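**Leave the bamboo bare**

Every few months another recipe tells me to line a bamboo steamer with parchment, cabbage, or a silicone mat cut to size. I think most of this is wasted effort, at least for dumplings.

A steamer base is slatted for a reason. Steam comes up through the gaps and reaches the bottom of the dumpling, where the dough is flat and slowest to cook. Cover the gaps and the pleats are done while the underside is still gummy. Parchment with holes is better, but then you are paying for a poor copy of the floor you already have.

The usual objection is sticking. My neighbor Zsófia Pálfi lines hers every time and has told me twice that I'm ruining good dumplings. Mine stick when I crowd them or try to move them too early. A thin coat of oil on the slats and a 2-minute rest with the lid off takes care of nearly all of it. 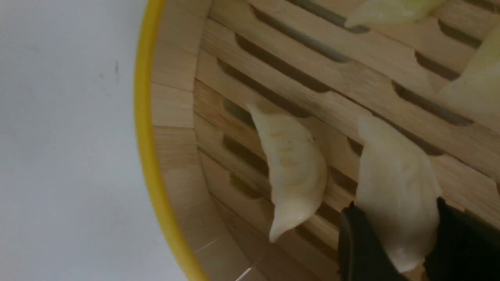 The other objection is cleaning, and I'll grant that one. Dough does get into the slots. I use hot water and a stiff brush, no soap, and let the basket dry on its side overnight. It takes longer than throwing away a sheet of paper — I still prefer it. For buns I would use paper, as soft bread dough grabs at everything. Dumplings can sit on the wood.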